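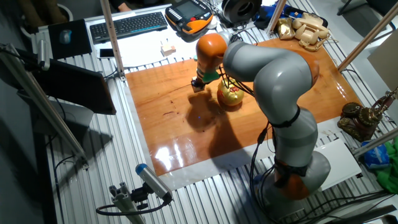 October 2020, Thursday. Harngate workshop, cell 3. The quarterly maintenance of the arm was begun this morning under the procedure agreed with Eder in May. The grease at the second joint was found to be within limits and the housing bolts were checked with the torque wrench, two of them requiring a small correction. The cables which run down the side of the arm and out across the table were inspected for wear along their full length. No damage was recorded, although the run beside the base should be clipped down before the next visit. The teach pendant was left to the right of the keyboard, which remains the agreed place for it during this work.

The gripper was dealt with next. Its fingers were cleaned and the fixing screws at the flange were tightened. Chiến Khương asked that the tool centre point be taught again, as the stored values date from before the change of fingers. This was done with three approaches from different sides, and the new values were saved under program 805. The earlier set has been kept – it is not to be deleted until Zerov has confirmed the new one in writing.

The wooden board was checked for level and needed no packing. Mr Alemayehu has enquired whether it might be replaced by a matt surface, on account of the glare reported by the inspection side. The request has been entered in the log and no decision was taken.

Speed is to remain reduced until the holding brakes have been tested. The test was put down for this afternoon, but the form had not arrived from the Eder office by the time of writing. A reminder was sent at midday.

Outstanding: cable clips, brake test form, one spare set of gripper screws. The key to the cabinet has been returned to the front desk.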